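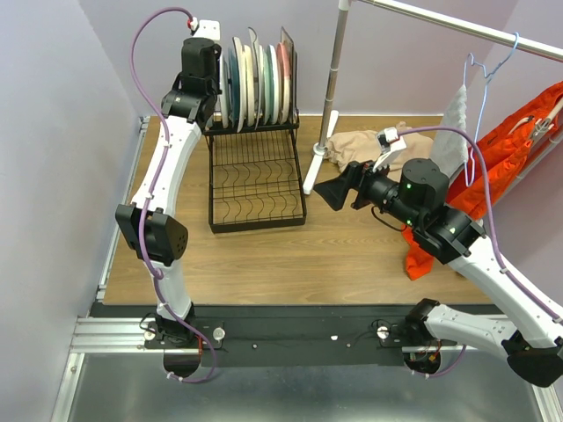
Notebook / Glaze tests

June 20, 2023

Opened the kiln at cone 4. Clilness base with 2 percent red iron on the Gachanja body, brushed on tiles 1 to 9. Tiles 1 through 6 came out even. Tiles 7, 8 and 9 pinholed along the thick edge. Those three had the extra coat. Specific gravity of the bucket was not written down before dipping, so measure it first next time.

Shelf wash is flaking on the lower shelf. Scrape and recoat before the August firing.

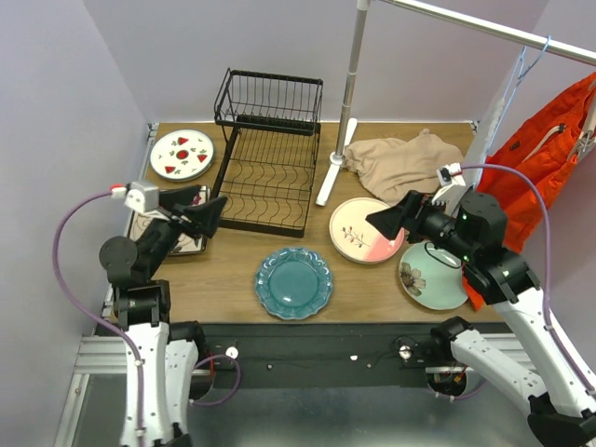

Sharon Chege thinks the pinholes come from the bisque and would slow the ramp before touching the recipe. She had the same trouble with Roltness clay and a longer bisque cleared most of it. Her other point was that three coats is too many for this base whatever the clay. I will run two coats on everything and change only the bisque, otherwise we won't know which one did it.

Weighed out a fresh 4,000 gram batch, sieved twice. Bucket is labeled and on the floor by the sink.
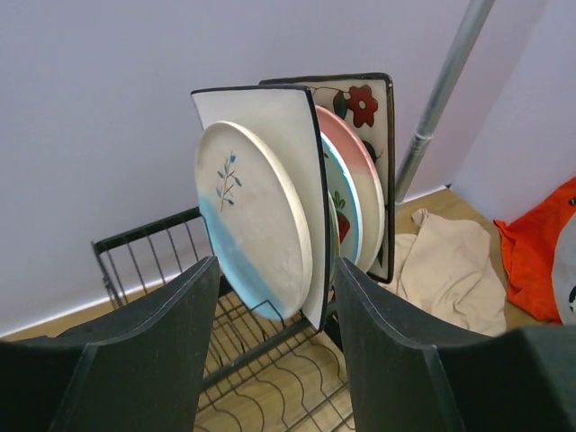

Next is the pale blue. The Clukard stain goes chalky where it is thin and I want to know how thin. Plan is to pour it over one side of each tile and let it run out to bare white. The front plate in the rack has the coverage I mean, a broad wash low on the left over a speckled matte white. Maksym has the stain jar. Ask for it back.

Witness cones for the top shelf: order more.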